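4.2 What gathers on a shared desk

We turn now from the interviews to the desks themselves, which is where, if we are being candid, most of our affection for this study ended up. Readers will remember from Section 3 that Skitinik had given up assigned seating in April, and that people were asked to leave each surface ready for whoever came next. The written guidance ran to a single page and used the word "clear" without ever saying what a clear desk looked like. We found that people had filled in the meaning for themselves, and had done so quite generously - a desk could hold a fair bit and still be thought of as clear by the person walking away from it.

It helped us to borrow the old distinction between things that live on a desk and things that visit it. Monitors live there, along with their stands and the cables behind them, and no participant ever spoke of them as mess. Keyboards and mice were a harder case. Most people treated them as residents, but a fair few carried their own and pushed the shared set to one side while they worked, sometimes leaving it at an odd angle when they went. Water bottles, papers and bags were visitors by general agreement, though some visitors, as one participant put it to us over a cup of tea, "have been here longer than I have."
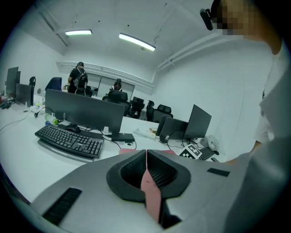 Figure 3. Shared desks in the open office, with keyboards, monitors, cables and a water bottle.

The long-staying visitor deserves a little more room, as it came up in nearly every conversation. When we asked people why they had left a particular item where it was, they seldom said they had forgotten it. Far more often they told us it belonged to somebody else, and that moving it would have felt rude. Cables were the great favourite in this regard. A loose cable might be holding up a colleague's whole afternoon for all anyone knew, and so it was stepped around, wiped around and finally left for the next person to wonder about. Plastic bags got much the same courtesy, and we heard a good deal of worry over what might be inside them.

Châu Tăng, who coded the interviews with us, suggested the name "polite clutter" for this, and we have kept it. Polite clutter differs from the personal clutter described in our earlier work at Stalness, where people at assigned desks knew very well whose things were whose and simply liked having them close by. Of the 107 items our participants talked about in detail, 12 were ones that no participant would claim, and every one of those had been moved at least once by a neighbour who then felt bad about it.

We would be careful about reading too much into this. Skitinik is a friendly place, and its staff may be slower to shift a stranger's belongings than people in a busier office would be - the Marikar site, discussed in Section 5, gives some reason to think so.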